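Urnlow opens a repair and refill shop in Padulton

Padulton, June - Urnlow, the household goods cooperative, will open its second repair and refill shop in Padulton this Friday at 10 in the morning. The shop is in the former shoe store at the lower end of Shih Street, opposite the bus stop, and it will be open six days a week.

People who live in the town and in the villages near it will be able to bring small household items for repair, to buy cleaning products and dry food without packaging, and to borrow tools which they need only once or twice in a year. The first Urnlow shop, in the market hall of Gokik, has worked in the same way for three years. In its last full year it received more than 4000 items for repair. The most frequent were lamps, kettles, toasters, radios and chairs.

"We had many customers in Gokik who came from Padulton by bus with a toaster in a bag," said Kam-wah Chung, director of Urnlow. "It is a long way for a toaster. We looked for a place here for more than a year, and when the shoe store became free we signed the contract in the same week."

What the shop will offer

The repair counter is at the back of the ground floor. Customers bring the item, a repairer looks at it together with them, and they receive a price before any work starts. If the customer does not agree with the price, he or she pays nothing and takes the item home. Most of the small electrical repairs are finished in one week. Furniture takes longer, usually between two and three weeks, depending on the glue and on how many chairs are already waiting.

The shop will accept lamps, small kitchen appliances, radios, clocks, bicycles without a motor, wooden furniture which one person can carry, bags, zips and umbrellas. It will not accept washing machines, refrigerators, televisions, mobile phones or anything that works with gas. For these the staff have a list of workshops in the region and will give it to anyone who asks.

The refill area is at the front, near the windows. It starts with 92 products, among them rice, lentils, oats, flour, tea, washing powder, dish soap, floor soap and vinegar. Customers can bring their own jars and bottles. The containers must be clean and must have a lid. They are weighed at the entrance and the weight is written on a sticker, so the same jar can be used again on the next visit without weighing it one more time. Those who forget their jars can take one from the shelf of donated jars, free of charge.

On the first floor there is the tool library, with 203 tools at the opening. There are drills, ladders, sanders, wallpaper tables, tile cutters, a carpet cleaner and two sewing machines. A tool can be borrowed for up to seven days. For the larger ones, like the carpet cleaner, it is necessary to reserve by telephone or at the counter. Tools which are returned late cost a small fee for each day, and this money goes to new blades and drill bits.

Work on the building

The former shoe store was closed for four years and the roof at the rear side was leaking. The works began in the winter and were done by local companies. The old shelves of the shoe store were kept and cut to a new height for the refill area, and the wooden floor was sanded and oiled. The long mirror near the entrance stays where it was, because many residents asked for it when the plans were shown in the library of Padulton.

The entrance now has a ramp, and the counter has a lower part for customers who use a wheelchair or who prefer to sit. The tool library can be reached only by stairs. For this reason the complete list of tools is available on paper at the ground floor, and the staff will bring down any tool from upstairs.

A small room next to the stairs will be used for courses. The programme starts two weeks after the opening with an evening on changing a plug and a cable. After this there will be a course on sharpening kitchen knives, one on darning socks and pullovers, and one on the care of wood in the kitchen - worktops, chopping boards and spoons. Each course has eight places and takes two hours. The price includes the materials. Participants of the wood course can bring one board from home, and they will oil it during the evening and collect it on the following day.

"The wood evening was always full in Gokik," said Kam-wah Chung. "People buy a good worktop, then they are afraid of it. They put a cloth under everything. We show them that wood can be used every day if you give it oil when it becomes dull and you do not leave water standing on it."
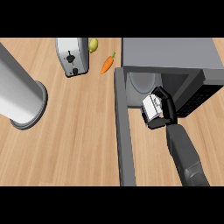

How often should a wooden worktop be oiled?
In a kitchen where people cook every day, two or three times in a year is usually enough, with one extra thin coat near the sink if the surface looks dull or feels rough under the hand.

Membership and prices

Everybody can use the shop, also without being a member. Members of the cooperative pay a lower price for repairs and borrow the hand tools free of charge. The membership is valid in both shops, so members from Gokik do not need to register again in Padulton. The first 200 new members who register in Padulton will receive a cotton bag and one free course evening, which they can use until the end of the year.

Students, pensioners and people who are looking for work pay half of the normal membership. A household pays only once, and all persons who live at the same address can use the card. Membership forms are available at the counter, in the library and at the town hall.

Five people will work in the new shop. Three of them are repairers, and one of these comes from the Gokik shop and will stay in Padulton for the first six months to train the new colleagues. Urnlow is still looking for a person with experience in upholstery for two days per week. Applications can be left at the counter or sent by post.

The opening day

On Friday the doors open at 10. There will be a short welcome at 10.30, and after this the repairers will be at the counter until the evening. On this day the first inspection of an item is possible without an appointment, with one item per household. Tea and cake will be served in the course room from 2 to 5 in the afternoon. The cake is baked with flour and sugar from the refill area, and the recipe will be on the table for those who want to copy it.

There are no parking places directly in front of the shop. Visitors with heavy items can stop for ten minutes in the yard, which is reached from the side street, and ring the bell at the green door. Bicycles can be left at the stands near the bus stop.

Normal opening hours from the following week are Monday to Friday from 9 to 6 and Saturday from 9 to 1. The repair counter closes half an hour before the shop.

About Urnlow

Urnlow is a cooperative for household goods, repair and tool lending. It belongs to its members and runs shops in Gokik and Padulton. Any surplus is used for tools, spare parts and courses. The annual meeting takes place in autumn and is open to all members.

Press contact

Journalists who would like to visit the shop before the opening or to speak with the repairers can ask for Kam-wah Chung at the Urnlow office in Gokik. Visits are possible on the two days before the opening, in the morning. On the opening day itself interviews are possible after the welcome.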